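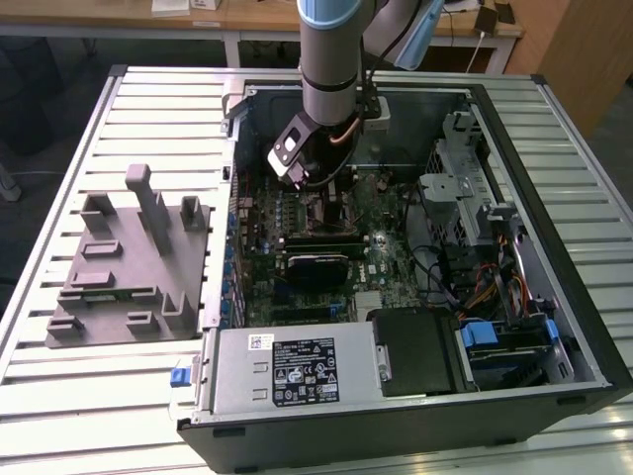

Skoltine Slatted Bench for computer teardown and parts recovery

Stock no. 3043
In stock at our Boddale warehouse

If you've ever tried to strip down an old tower on the kitchen table, you'll know how quickly the screws wander off and how cross everyone gets about the scratches. The Skoltine is the bench we wish we'd had years ago, when Renomeo was little more than a garage full of retired office machines and a kettle. It's a white slatted top, with rails running side to side, and it gives you a good steady spot to lay a desktop tower on its side and get at the motherboard, the cooler and the drive bays without bending yourself in half.

The top is 140 cm long and 83 cm deep, so a full-sized case fits with plenty of elbow room left over (and somewhere to put your tea, although we didn't tell you that). Dust and stray screws drop between the rails to the catch tray, which slides out from the front for emptying.

Small parts deserve a proper home too, and that's where the Fagerlund holder plate comes in.
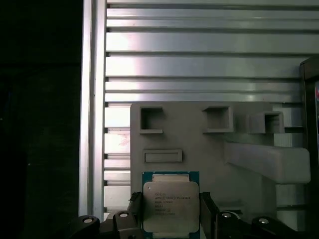

Server processors like the Intel Xeon are easy to mix up once they're out of their boards, so do jot down the model number from the metal lid before you put one away. We like to handle them by the edges of the green substrate and keep fingers well clear of the contacts — a habit worth teaching new staff on their very first morning! The Fagerlund is light grey with square openings, and it's sold separately from the bench.

Linnea Aasen in our workshop is always happy to talk through layouts if you're fitting out a whole room, and she'll tell you frankly if you need fewer benches than you thought.

Load rating: 50 kg, evenly spread
Colour: white
Assembly: two people, hex key supplied
Cleaning: damp cloth and mild soap
Delivery: flat packed, with the catch tray in a separate carton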